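How to Get Into a Dulbridge Home Game

Print | E-mail

Thursday, June 20, 2019

The ground at Dulbridge holds 3000, and most of the better matches sell out by the weekend. If you have only gone to games with a season ticket holder before, buying your own works a little differently.

Start with the fixture list on the club site. Pick the match and write down the date and the gate time, which is earlier for the Wakarholm game than for the rest. Open the ticket page and make an account with your e-mail address. You need to confirm the address before the page lets you choose a seat, so do this the day before sales open.

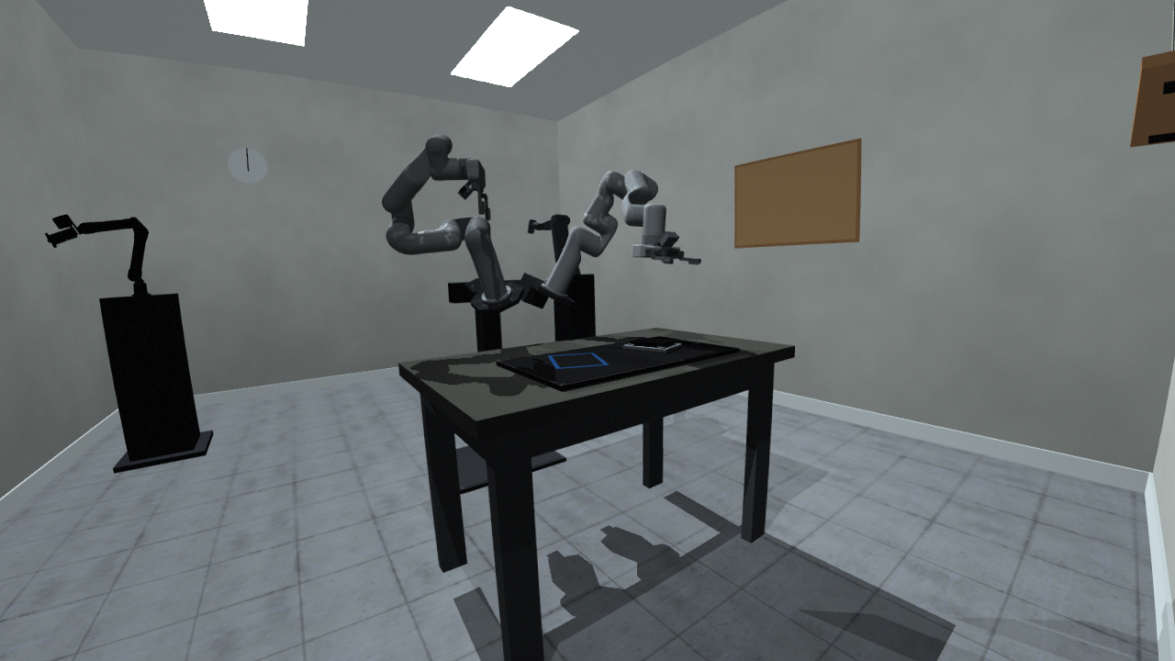 Single tickets go on sale 10 days before each match. Log in a few minutes early and pick your stand first, then your row. The north stand is covered. The south end is standing only and costs less. Once a seat is in your basket you have a short time to pay, so keep your card next to you.

You can buy two tickets per account. For a larger group, each buyer needs an account, and you should agree on a row ahead of time. Groups with children should call the office — the family rows are not sold online.

After you pay, the ticket comes as a PDF. Print it or save it to your phone. Turn the screen brightness up at the gate, and have the ticket open before you reach the front of the line.

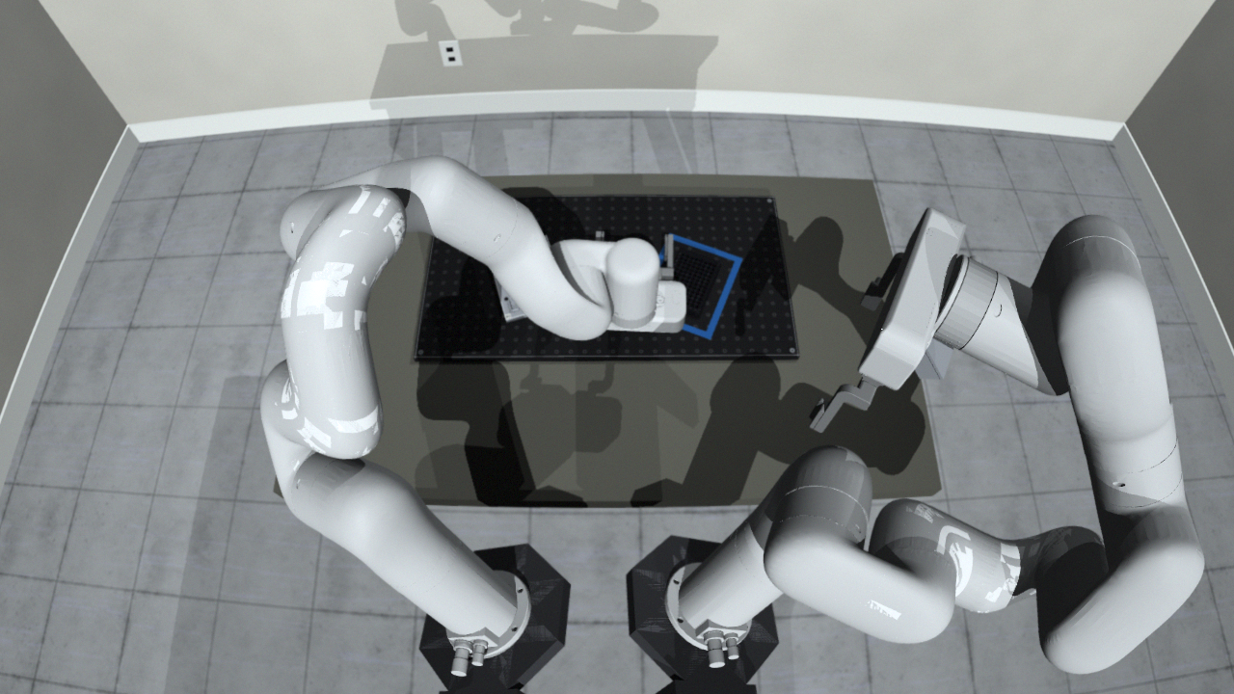
What happens to my ticket if the match is postponed?

The ticket stays good for the new date. If you can't make that date, send it back through your account at least two days before the match and the price goes back on your card.

Norbert Machala

Comments

jurgen_p: Bought two for the Arau match this way. The confirmation e-mail went to my spam folder, so check there.

Tess: Is the Jurčo gate still closed on match days? We had to walk all the way to the other side in April.

southender: @Tess it's open again, but only for the standing end.

Print | E-mail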